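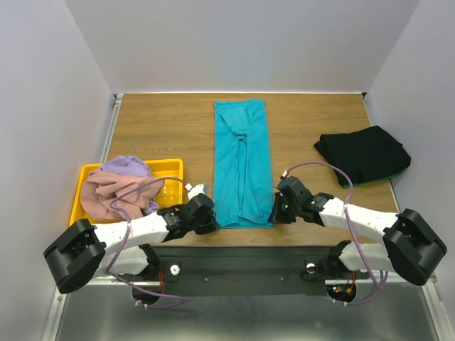

About Grullero

Grullero makes software that remembers where the cables go. If you have ever stood in a closet holding a blue cable and wondering what would happen if you pulled it, you are our market. If you pulled it and found out, you are probably already a customer.

Our main product is called Hellwood. It keeps a record of every switch, patch panel, wall jack and fiber run in a building, checks that record against what the switches report, and tells you when the two disagree. They disagree a lot. Most of our work over the years has gone into making the disagreement polite.

How we started

Grullero began in Brellimmont, in the back half of an office that belonged to a company that installed phone systems. Blandine Hervieu was one of its field technicians. She had been sent to a clinic to move a single printer from one floor to another, a job that was quoted at an hour and took most of a week. The clinic had 758 wall jacks and a spreadsheet. The spreadsheet had been kept with great care by someone who had since retired, and it used a numbering system based, as far as anyone could tell, on the order in which he had liked the rooms.

Blandine traced every jack with a tone generator, wrote them all down, and handed the clinic a binder. A few months later she was called back and the binder was wrong. People had moved desks. A contractor had "cleaned up" the second-floor closet. Somebody had plugged a coffee machine with a network port into the jack marked X-RAY, and it was getting excellent service.

She complained about this at lunch to Kam-wah Chiu, who wrote billing software down the hall and was looking for a reason to stop. Kam-wah pointed out that the switches already knew which device was on which port, and that the only missing piece was somebody to write it down every few minutes without getting bored. The first version was a script that ran on an old laptop in the clinic's closet. It sent Blandine an email every time anything moved. It sent her a great many emails.

The second version grouped the emails. That was the one we sold.

About the name

We get asked. Grullero was the name of the horse on the wall calendar in the back office, and the registration form would not let us leave the field blank. Hellwood was a working title that appeared on an invoice by mistake, and the client's purchasing department then required it on all future invoices. We have looked into changing both. The letterhead was expensive.

What Hellwood does

It maps your wired network, port by port, from the core switch out to the jack behind the filing cabinet. It reads the tables on your managed switches and compares them with the map you have drawn, or with the map it has drawn for you if yours is in a drawer somewhere.

It prints labels. This sounds small until you have tried to read a label written in ballpoint on masking tape by a person in a hurry. Hellwood labels have a short code that you can type into any phone browser, and you get the whole path of the cable: closet, panel, port, switch, room.

It keeps a history. You can ask what was plugged into a given port last September and get an answer. You may not like the answer.

It works out what will go down. Before you reboot a switch or unplug a panel, you can ask for a list of everything downstream, with the names of the people who will call you. Customers tell us this is the feature they use most, generally while standing up.

It works with unmanaged switches to the extent that anything does. It can tell there is one, it can tell you which jack it is hanging off, and it will draw it as a small gray cloud. What is inside the cloud is between you and whoever bought it at the office supply store.

What Hellwood doesn't do

It doesn't manage your wireless. It doesn't filter, block, throttle or spy on anyone's traffic, and it never looks inside a packet. It won't configure your switches for you. We are asked for that one regularly, and we have seen enough closets to know that a program confident enough to change settings by itself should be kept away from hospitals. Hellwood asks for read-only access and will nag you if you give it more.

It also can't find a cable that isn't plugged in at either end. For that you need Blandine, and she is booked.

The people

There are seven of us. We all share the support line, in turns, including the person who signs the checks.

Blandine Hervieu, founder. Runs surveys and training, and still does a good share of the on-site work herself. Has opinions about cable ties and would like you to switch to hook-and-loop.

Kam-wah Chiu, founder, software. Wrote the part that talks to the switches. Keeps a private list of manufacturers ranked by how much their documentation resembles their equipment.

Marcelle Sabatier, product. Came to us from a school district, where she used Hellwood for years and sent in bug reports so thorough that hiring her seemed like the only way to keep up. She decides what goes into each release and, more to the point, what stays out.

Bernadette Brunet, accounts and contracts. If you have received an invoice from us that made sense, that was Bernadette. If you have received a quote on the same day you asked for it, that was also Bernadette.

Annick Royer, customer support. Picks up the phone, then asks you what the little light is doing. Please have looked at the little light.

The other two build and test the software and asked to be left off the website. We respect that, and so does our spam filter.

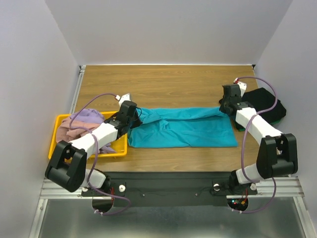
Teal cloth on the table, with a gripper arm on each side.

Who we work for

Clinics, school districts, town halls, a couple of shipping warehouses, and one theater whose wiring was done entirely during intermissions. Most of our customers have an IT department made up of one or two people who also fix the projector. Hellwood was built for them. Larger organizations use it too, but they have more meetings about it first.

Our longest-running customer after the clinic is the town of Huet, which signed up to sort out the network in its library and kept adding buildings. Huet is where we learned that a swimming pool has a server room, that the server room is warm, and that lifeguards will store towels anywhere. The pool is on the map now. So are the towels, as a note on the rack, so that the next technician knows to move them before opening the door.

How we work with you

Most customers start with a survey. Someone from our side comes to your building, usually Blandine, and walks it with someone from yours, usually whoever has the keys. We open every closet. We don't make remarks. We take notes, and the notes go into Hellwood, and by the time we leave you have a working map.

If you would prefer to do it yourself, we send the software and a guide. The guide is written for people who have a ladder and an afternoon. Marcelle rewrote it last year after discovering that the old one told readers to "locate the main distribution frame" on page one and explained what that was in the appendix.

After that, Hellwood runs on a small machine in your own building. Your map stays with you. We can't see it unless you let us in for a support session, and the session closes itself when you hang up. If you stop paying us, the map exports as plain files that open in any spreadsheet program, so you can go back to where you started with better data. We would miss you, but it seemed rude to hold the cables hostage.

Prices are by building, with no limit on ports. We tried charging by port once. Customers began leaving ports off the map to save money, and that defeated the whole purpose rather neatly. The current price list is one page and is linked at the bottom of the site. Public libraries pay half. There is no enterprise tier, though Bernadette will type the word "Enterprise" on your quote if your purchasing system needs to see it.

Support

The phone is answered from 7 in the morning until 6 in the evening, by a person who works here. Outside those hours you get a voicemail greeting recorded by Kam-wah, who was told to sound warm and did his level best. Leave a number. If your network is down and you are a clinic, press 9 and one of our cell phones will ring.

We release updates when they are ready, and always early in the week, on the theory that weekends belong to everyone. Release notes are written in full sentences. When we break something, the notes say what we broke. The archive goes back to the first version and makes for uneven reading, particularly the stretch where we tried to add a chat window.

Working here

We are not hiring at the moment. When we are, it will say so on this page, in this spot, and the job description will mention crawl spaces if there are crawl spaces. Past applicants have asked whether we allow dogs in the office. The phone company we share the building with has a cat, and the cat's position is well known.

Visiting us

Our office is in Brellimmont, on the second floor, still behind the phone people. The sign by the street door is theirs. Ring the upper bell; the lower one was disconnected during a renovation and we have not been able to find the other end of the wire. Yes, we have heard the joke. Annick has a running offer of lunch for any visitor who can trace it, tools provided.

To arrange a survey or a demo, use the contact form or call and ask for Bernadette. It helps if you can tell her how many buildings you have, whether anyone has a floor plan, and who was the last person to touch the closet.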